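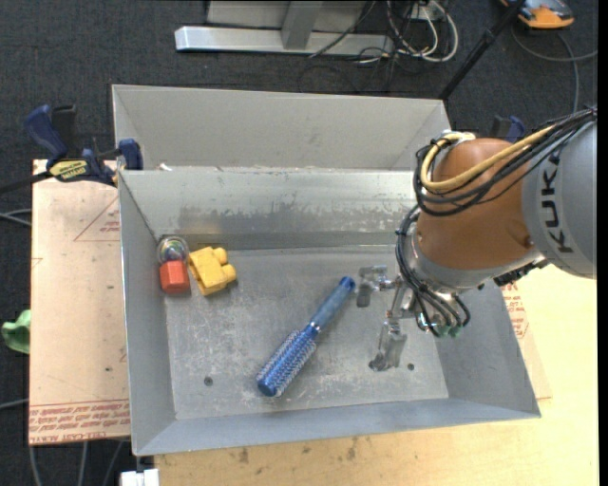 ## Wednesday, September 2, 2026 - lime putty, batch 7, and the Ridgate sample panels

Continued from the August pages. Batch 7 is the high calcium quicklime from Tlapale, slaked in the steel tank and put down under water in the lidded tubs. Batches 5 and 6 are the older Zarell lime and stay as the reference.

### Putty condition

Opened tub A at 8:15. Clear water over the putty, two fingers deep, thin skin of carbonate on the surface. Skin skimmed and thrown out. Putty underneath is stiff, holds a trowel edge, no visible grit in the top third. Bottom third still has unslaked lumps, lentil size and smaller. Tub B the same but softer. Did not open tub C.

Passed a bucket of A through the fine sieve. Residue is mostly hard white grains with a few gray ones. The gray ones do not react to water and I take them for overburned stone. Shahram thinks they are kiln lining. Bagged and labeled, on the shelf over the sink.

Density by the cup method: 400 ml cup struck level, three fills from tub A. The third fill had an air pocket and is discarded. The remaining two agree within the resolution of the bench scale. Values are in the binder, not repeated here.

### Sand

The sharp sand from Telta came in damp again. Dried one tray in the oven at low heat and let it cool under a cloth. Sieve stack run for ten minutes by hand. Curve is short on fines compared to the spring delivery. It will want more binder to fill the voids or a share of the old fine sand. Yareli prefers the second option, so the panels are split:

| Panel | Lime | Sand | Ratio by volume | Note |
|---|---|---|---|---|
| R1 | batch 6 | Telta only | 1:3 | reference |
| R2 | batch 7 | Telta only | 1:3 | |
| R3 | batch 7 | Telta only | 1:2.5 | |
| R4 | batch 7 | Telta + old fine, 4:1 | 1:3 | |

No pozzolan in any of these. Ridgate asked for it in their first letter and dropped it in the second. If it comes back it gets its own panel.

### Mixing

Paddle mixer on slow, 20 minutes per batch. No water added to R1 or R3. R2 was crumbly at ten minutes and I was about to add water, but it came together at fifteen and I left it alone. R4 was the best of the four under the trowel, fat and easy to spread. R3 stuck to the hawk.

Flow table readings taken on all four, two drops of cone each. R1 and R2 are close. R3 spreads the most. The table itself needs attention - the cam is worn on one side and the last two or three strokes land softer than the rest. Treat the readings as a ranking only.

### Application

Backing is the reclaimed brick set in frames by Wenceslao last month. Bricks are thirsty. Wetted down at 10:00, again at 10:40, and once more right before the coat. R1 still pulled moisture fast along the top course and had to be misted while floating.

Single coat at 12 mm, ruled off against battens. Wood float, no steel. Edges cut back at 45 degrees so they can be keyed later. Panels stand upright in the north bay with damp burlap hung in front, not touching.

At 15:30:

- R1: firm at the edges, thumb leaves a shallow print in the center
- R2: same as R1, slightly softer
- R3: soft, hairline crack starting at the lower left corner, 50 mm long
- R4: soft, no cracks

Closed the R3 crack with the float. I expect it to reopen overnight. A rich mix on suction like that will shrink and there is not much to be done about it short of tightening up again at the right hour.

### Prisms

Cast three prisms per mix in the steel molds, except R3 where only two molds were clean. Thin film of oil, wiped back. Tamped in two layers. They go into the humid cabinet until they can be stripped without damage, which for batch 6 was five days. The cabinet read 92 percent at noon and 88 at four. Door gasket is flattened near the bottom hinge. Akash has the replacement part number.

Gross weight of the first R1 prism in its mold tray was 928 g. Recorded here because the sheet by the scale was full.

### Open points

- The phenolphthalein bottle is nearly empty. Need enough for the first carbonation check in October, and the bottle in the cold cupboard is past date.
- Batch 6 putty tub has lost its water cover. Topped up today. Surface had dried to a crust down to a knuckle's depth, all removed before I took material for R1. If R1 behaves oddly this is the first thing to look at.
- Jovita wants color chips against the original render before anyone promises Ridgate a match. The old sand is warmer than Telta and R4 may land closer for that reason alone. Chips can be cut from the offcuts at two weeks.
- Burlap to be wetted morning and evening through the weekend. Yareli takes Saturday, I take Sunday.
- Tub C to stay shut until tubs A and B are used up.

### Added 17:10

R3 crack is back, same place, a little longer. Closed again. R1 now takes no thumbprint. Scraped a nail across the lower edge of R2 and it cuts cleanly without dragging grains, so the float finish can be opened up with the nail board first thing tomorrow. Same for R1. R3 and R4 later in the day, depending on the night temperature.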